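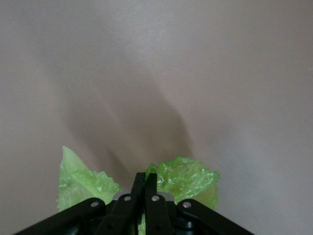
A lettuce leaf in the gripper at our Mundham workshop.

The Dener table and the pause that wasn't one

Many of you have asked after Katia Fontana since word got around that she'd had a fright at the Dener table, so let me start by saying that she is perfectly fine, not a scratch on her, and that she has read this item and corrected my spelling in two places. It was a near miss, and we've treated it as one.

For readers who haven't been down our end of the building lately, Dener is the project where the two arms practise sorting food onto plates. It's slow, fiddly work, and lettuce is the worst of it. A leaf folds differently every time you pick it up, and whoever is minding the arms spends a good part of the day reaching over to lay things out again between runs.

That is what Katia was doing. She had paused the run from the laptop, seen the arms come to rest, and leaned in to straighten a plate. The left arm then started up again and swung across towards the spot where her hand was. She pulled back in time and hit the emergency stop, and the gripper finished up over the plate she'd been about to touch. I was making tea and heard her say a word I won't put in a family newsletter.
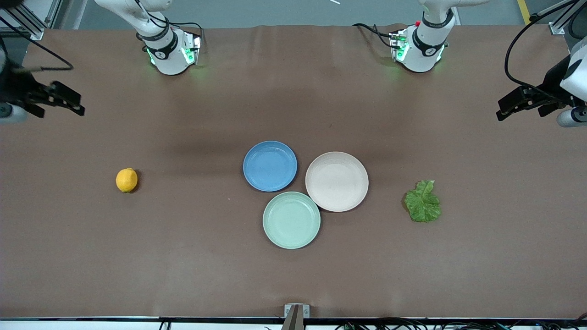
We shut everything down for the afternoon and went through the logs together, with Wattanapong's service people on the phone and being very patient with us. The pause button on the laptop only ever held the program. It never took the power off the arms, and it had a timeout of 90 seconds, left over from the early days when we used it for letting the cameras settle. Once that ran out, the program carried on from where it had left off. The arms did just what they had been told, and I'm sorry to say that we were the ones who'd told them.

I should own up to my share of this. I wrote the bench instructions, and they said "pause the arms before reaching in". I knew what I meant by it — stop them properly — but that isn't what the page said, and Katia followed the page to the letter.
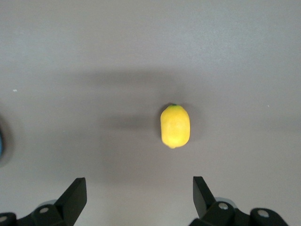 The timeout has gone altogether. The laptop button now reads "Hold program", and there's a line under it saying the arms are still live. Anyone putting a hand over the table uses the emergency stop first, every time, even if it's only to nudge a lemon. Restarting takes a second person at the laptop, who has to say out loud that they're about to do it. It does slow us down, and we've lost roughly a quarter of our runs per day, but I can live with that quite happily.

The Wirgate team have a very similar set-up, so we rang them the same evening, and they are checking their own timeouts now. If you look after anything that moves under its own power and has a pause button, please go and find out what yours does. Katia is happy to show anyone the logs, and the new bench instructions are pinned up beside the table. The old ones, dated September 2019, should go in the recycling if you still have a copy in your drawer.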